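Packing Light With Hazel Yazzie
November 2019

I've known for a while that I overpack, but it took an afternoon with Hazel Yazzie to find out how badly. Hazel runs Jondley, a small packing and organizing business, and she teaches a class called Civent for people who travel a lot for work. I showed up with a suitcase that weighed 46 pounds. She lifted it an inch off the floor, put it back down and went to make tea.

"You're going away for how long?" she called from the kitchen. Two nights, I said. I heard her laugh over the kettle.

Her whole method starts with a covered table. She likes something soft on top so tubes and bottles don't roll off, and she wants every single thing laid out before any of it goes near a bag. "People pack from the drawer straight into the suitcase," she told me. "They never see it all at once. Put it on a table and you start arguing with yourself, and that's good, you should be arguing."

We began with toiletries, which is where she says most people go wrong (me included, very much). Her first rule is that cartons stay home. Toothpaste is her favorite case — she opens the box, takes the tube out and sets the two side by side, so you can see how much of what you were going to carry was cardboard.

"I had a man in class who brought his in the box, inside a pouch, inside another pouch," she said. "I asked him what he thought was going to happen to it."
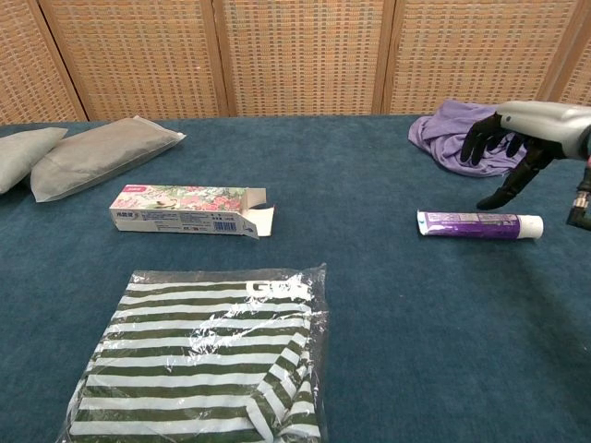 On keeping the box

I asked if she ever lets anyone hang on to the packaging. She does, a little. If you have allergies, or you're trying a brand from overseas and want the label, she says to flatten the box and slide it down the side of the case. "Flat, I don't mind. It's paying to fly air around that I mind."

She feels the same way about anything puffy. Soft packets go in last, pushed into the corners, and she gets quite stern if you try to start with them. I did try. She took them out of my hands.

On what she carries herself

Her own bag is a Vodon she has had since college, with one broken zipper pull replaced by a paper clip. In July she took it to a wedding and came home with room to spare, and she's still pleased about that! She used to write out lists, 91 items on the longest one, and she has thrown them all out.

"The list makes you bring the list," she said. "Now I lay it out, go eat dinner, and come back and take things away."

My suitcase went home at half the weight. I did sneak the second pair of boots back in once I got to the car, and Hazel, who was watching from the porch, just waved.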